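南京錠と鍵の整理、手入れのこつ

物置、自転車、工具箱、ロッカーと使っているうちに、南京錠はいつの間にか増えます。困るのは錠そのものより鍵のほうで、引き出しの底から出てきた鍵がどの錠のものか分からない、ということになりがちです。年に一度、3月ごろに全部出して見直しておくと、あとが楽です。

まず全部を一か所に出す

玄関、物置、車の中、旅行かばんのポケットまで見て、錠も鍵も同じ台の上に集めます。台は平らで、小さな鍵が転がり落ちない広さのところを選びます。石目調の天板は見た目より傷がつきやすいことがあるので、気になる場合は布を敷いてください。

鍵を合わせるときは無理に回さない

鍵の頭や錠の底に番号が打ってあれば、それを先に見ます。うちの物置の鍵は674番で、これは錠の底にも同じ数字がありました。番号がないものは一つずつ差してみるしかありません。奥まで入らない鍵、入っても軽く回らない鍵は別の錠のものと考えます。力をかけると鍵が曲がったり、中で折れたりします。

合った鍵はその場で錠の脇に置き、リングに通してしまいます。あとでまとめて通そうとすると、また混ざります。

色で分ける

同じ形の錠をいくつも持つなら、本体の色を変えておくと探すのが早くなります。青は物置、黄色は自転車というように決め、鍵の頭にも同じ色のビニールテープを巻くか、キーカバーをつけます。油性ペンで直接書いた印は手の脂で消えやすく、半年もたないことがあります。
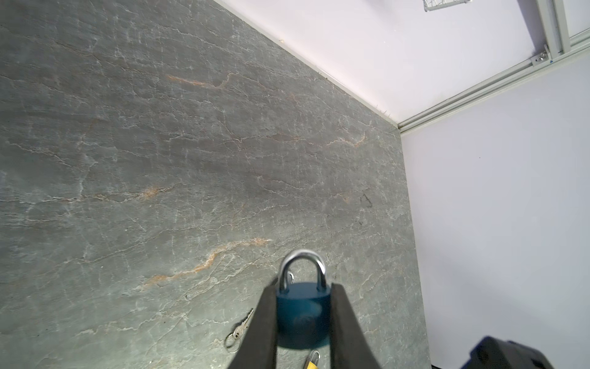 掃除と注油

屋外で使う錠は、鍵穴に砂やほこりが入ります。鍵穴を下に向けて軽くたたき、エアダスターで吹いてから、鍵穴専用の潤滑剤をひと吹きします。鍵を数回抜き差しして、出てきた黒い汚れを布でふき取れば終わりです。食用油やミシン油はほこりを固めてしまうので使いません。

掛け金の部分は乾いた布でふき、うっすらさびが出ていたら細かいスチールウールで軽くこすります。根元の穴にも潤滑剤を少し差しておきます。

合鍵のしまい方

合鍵は2本目までと決めています。1本は普段使い、もう1本は保管用です。保管用は錠と同じ場所に置かず、家の中の小箱に入れ、ふたの裏に一覧を貼ります。紙には色と使う場所だけを書き、住所や名前は書きません。外で落としたときのことを考え、持ち歩くほうのリングにも名札はつけないほうがよいでしょう。

相手の見つからない鍵

最後に残った鍵は封筒に入れ、出した月を書いて一年置きます。その間に使い道が出てこなければ、自治体の区分に従って金属ごみに出します。鍵のない錠は、閉まったままなら処分、開いていれば札をつけて同じ封筒へ。わが家では初めて整理した年に26本の鍵が出てきて、半分近くが封筒行きでした。

番号式に替える場合

家族で共用する場所は、鍵のいらない番号式に替える手もあります。番号は買ったときのままにせず、使い始める前に変えてください。ダイヤルの間にも砂が入るので、掃除の手順は上と同じです。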